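Chapter 5

Hats, Mitts and Gloves: Sorting and Storing Winter Woollies

If you open the hall closet of almost any house in a cold part of the country, something knitted will fall on you. I love that moment. A whole winter's worth of warm things, all made by somebody's hands or somebody's machine, and most of them in the wrong place! This chapter is where we start putting them in the right one.

You've already worked through washing and drying in Chapter 4, so I'm going to assume that everything in front of you is clean and has been left to dry right through. If it hasn't, stop and go back, please. A mitten that gets put away damp will smell like a boathouse by spring, and wool holds on to that smell with real determination.

By the end of the chapter you should be able to sort a mixed pile of handwear by fibre and by use, match pairs quickly, choose a container that suits what goes in it, and write a label that another person can follow. You'll also do a full household sort for your practical mark. Keep your notebook handy, because the first exercise is coming up sooner than you think.

5.1 Why small things get lost

Big things look after themselves. A parka has a hook, boots have a tray, and even a scarf tends to end up draped over something where you'll notice it. Gloves and mittens have no such luck. They go in pockets and down sleeves, under car seats, behind the radiator, and they travel in twos but get lost in ones.

When I was teaching in Kiltia we ran a lost-and-found table every December, and one year my students logged 479 items on it. Hats went home fairly fast. The single mittens stayed. We had a lovely long argument about why, and the best answer came from a student named Maarja Grīnberga, who pointed out that a person with one mitten left at home has already half given up on the other. They're not looking any more. They've borrowed a pair, or bought one, and the survivor at home is sinking to the bottom of a basket.

I've used her idea ever since. If the single at home has a proper place to wait, the owner keeps looking, and a surprising number of pairs get back together. So your storage system needs room for singles as well as pairs. Write that down!

5.2 Laying out and first sort

Clear a table before you begin. The floor is tempting when the pile is large, but your back will complain, and floors have crumbs and pet hair that cling to wool like anything. A plain, light-coloured surface is best because dark gloves and grey knits both show up against it, and so do the loose threads and bits of grit you'll want to catch now.

Put one open box on the table with you. Shallow is good, white or pale is better. This is your sorting box, and at first only one kind of thing goes in it. I usually begin with the knits. Every knitted mitten or knitted glove you come across goes into the box, and everything else stays out on the tabletop, laid flat with the fingers spread a little so you can see what you've got.
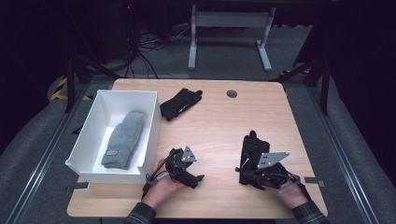
Don't match pairs yet. I know, I know, your hands will want to. But if you stop to hunt for a partner each time you pick something up, you'll handle the same pile over and over and be heartily sick of it before you're halfway. Sort by kind first, and the pairs will practically find each other later on, when you're looking through a dozen knits instead of a whole closet.

As each piece passes through your hands, give it three quick checks. Look at the fingertips or the rounded end for thin spots. Run a thumb around the inside of the cuff, where stitches often let go first. Then look for a care label, and if you find one, read it. Labels on mittens are often tiny and the printing wears away, so take the piece over to the window if you need to. Where the label can't be read, treat the piece as wool and be gentle with it.

Anything with a hole goes to a mending pile. Resist the urge to mend on the spot (Chapter 7 will be much more fun with a good stack to practise on).

5.3 Knits and non-knits

Why keep the two apart at all? Mostly because they ask for different treatment. Knitted wool stretches, snags and attracts moths. It likes to lie flat or loosely folded, with some air about it, and it hates being hung by the cuff, which will pull out of shape over a long summer. Hook-and-loop tabs are its great enemy. One scratchy tab on the wrist of a sport glove can rough up a good mitten in a single car ride.

Lined and padded gloves have other worries. Their stuffing packs down if you squash them under weight, and a leather one will crease wherever you fold it, so don't fold it. Lay these flat, one on top of the other, palms together. Thin stretchy liners can go with either group, but I like to keep them with the gloves they're worn under, so that the whole set comes out in one grab on a cold morning.

Children's things get a group of their own whatever they're made of. Sizes change so fast that you'll be going through that box every year anyway, handing some down and bringing others up.

5.4 A closet in Jasent

Here's a case from a row house in Jasent that we'll come back to several times in this chapter. Two adults, three children, one narrow closet and a bench with a lift-up lid. When the family emptied both onto the kitchen table they had 60 pieces of handwear, and 16 of those were singles. Nobody had ever looked at it all together before, and there was a good deal of laughing and some accusations.

They sorted by kind, then by size, then matched. A handful of the singles turned out to be pairs in disguise, one half faded by the sun and the other not. The remaining ones went into a box of their own on the closet shelf, with a label reading SINGLES, LOOK HERE FIRST. I think that's a terrific label. It tells you what's inside and what to do about it.

Before you read on, sketch how you'd divide that closet and bench yourself. Where would you put the box for the youngest child, who can't reach the shelf? Which things are wanted daily, and which only for skiing? Compare your sketch with a classmate's and see where you disagree.

Exercise 5A

Collect all the handwear in your home, or in one closet if your household is a large one. Clear a table and carry out a first sort by kind, using one open box as in section 5.2. Make a simple chart in your notebook with a row for each kind, and columns for pairs, singles and pieces to mend. Add a sentence or two on anything that was hard to place. Bring the chart to class along with one piece from your mending pile.

In the next section we'll match up the pairs and choose the containers they'll live in until the snow comes back.

Related chapters and readings

Chapter 4: Washing and Drying Wool at Home
Chapter 6: Moths, Mice and Damp
Chapter 7: Darning a Thumb, Rebuilding a Cuff
Reading: The Front Halls of Radolia
Reading: Lūse Mitten Patterns and How They Wear
Worksheet: Labels That Other People Can Follow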